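Foro de consumidores > Avisos y consultas > Comercio electrónico
Tema: Mensajes sobre un supuesto premio de Hemell (juego de cubiertos gratis)

mod_consultas
7 abril 2024
Se abre este hilo para reunir las consultas recibidas sobre un mensaje que circula por aplicaciones de mensajería y que ofrece un juego de cubiertos de la tienda Hemell a cambio de abonar los gastos de envío. Se ruega a los participantes que no publiquen enlaces activos ni datos personales propios o de terceros. Los comentarios que incumplan esta norma serán retirados.

lector_norte
Buenos días. Recibí el mensaje ayer. El texto indica que he sido seleccionado entre 2145 clientes y que dispongo de 12 minutos para confirmar la dirección. Al pulsar, la página solicita responder a 3 preguntas y abonar después el envío mediante tarjeta, a través de una pasarela que se presenta como Traso. No completé el pago. Quisiera saber si alguien ha recibido efectivamente el producto.

pilar_de_agua
No he recibido nada, y sí facilité los datos de la tarjeta. El primer cargo fue pequeño. Días después figuraba en el extracto otro de 86 euros con el concepto «Garg suscripción», que en ningún momento autoricé. La entidad bancaria bloqueó la tarjeta y tramita la reclamación.

R_Consumo
En respuesta a pilar_de_agua: le recomiendo conservar el extracto, el mensaje original y una captura de las condiciones, si todavía puede acceder a ellas. En estos casos la suscripción suele constar en un párrafo situado bajo el botón de pago. Conviene presentar asimismo denuncia, y adjuntar copia al banco.

oficina7
Discrepo en parte del tono general del hilo. Hemell es una tienda con la que he tratado en dos ocasiones y en ambas el pedido llegó correctamente. No me parece adecuado que el título vincule su nombre con un fraude sin que conste su participación. Es posible que se trate de una suplantación.

R_Consumo
La observación es razonable, aunque el título dice «supuesto premio» y no atribuye responsabilidad a la tienda. Debe señalarse, no obstante, que la dirección del remitente no coincide con la que figura en las facturas de Hemell. Procede de un dominio con la palabra Reltport, registrado en agosto.

oficina7
Tomo nota del dato del dominio, que refuerza la hipótesis de la suplantación. Mantengo que corresponde a la empresa pronunciarse y que hasta entonces debería modificarse el título.

mod_consultas
El título se mantiene por el momento. Se ha remitido consulta a la tienda y su contestación, si se recibe, se publicará íntegra en este mismo hilo.

lector_norte
Agradezco las respuestas. Añado que el mensaje me llegó desde el número de un familiar, quien asegura no haberlo enviado de forma consciente. La página exigía compartir el enlace con varios contactos antes de mostrar el supuesto premio.

vecindad_sur
Mi caso difiere en un punto: a mí no se me pidió compartir nada y el pago se solicitaba en la primera pantalla. Podría haber más de una versión en circulación.

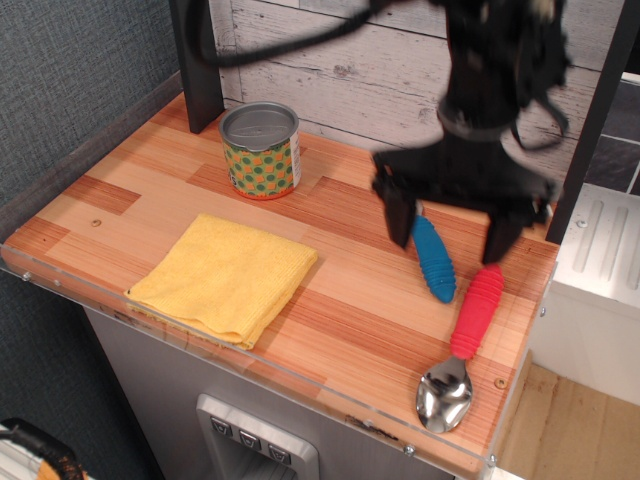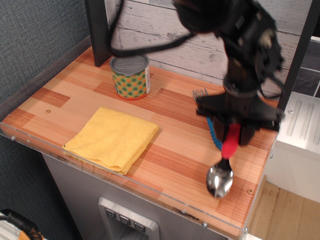
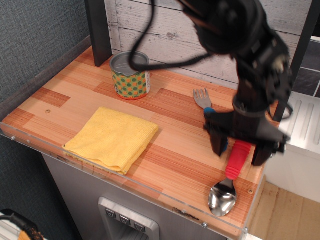
En cuanto a la reclamación, mi banco respondió inicialmente que la operación estaba autenticada y que no procedía la devolución. Presenté escrito ante el servicio de atención al cliente y alegué que la autenticación correspondía al envío y no a la suscripción. La página que yo vi ofrecía un juego completo de cubiertos sin indicar el número de piezas ni el material. Una cuchara metálica con mango rojo, como la que aparece en las tres fotografías, puede encontrarse en cualquier comercio de menaje, y la ausencia de una descripción precisa del artículo fue uno de los argumentos que incluí en el escrito. Estoy a la espera de resolución.

pilar_de_agua
Gracias, vecindad_sur. A mí se me ha contestado lo mismo sobre la autenticación. ¿Podría indicar si dirigió el escrito a la sucursal o al servicio central?

vecindad_sur
Al servicio central, por escrito y con acuse de recibo. En la sucursal únicamente me facilitaron el formulario.

oficina7
Sobre este extremo no comparto el planteamiento. Si el usuario confirmó el cargo en la aplicación, el banco puede sostener que actuó con arreglo al procedimiento. Sería preferible dirigirse primero a Garg y solicitar la baja y el reembolso.

R_Consumo
Ambas vías son compatibles. No aconsejo, sin embargo, facilitar más datos a Garg para tramitar la baja; basta con el correo electrónico y la referencia del cargo.

mod_consultas
Se recuerda que las consultas con datos de expediente deben enviarse por mensaje privado a la moderación. El hilo permanece abierto.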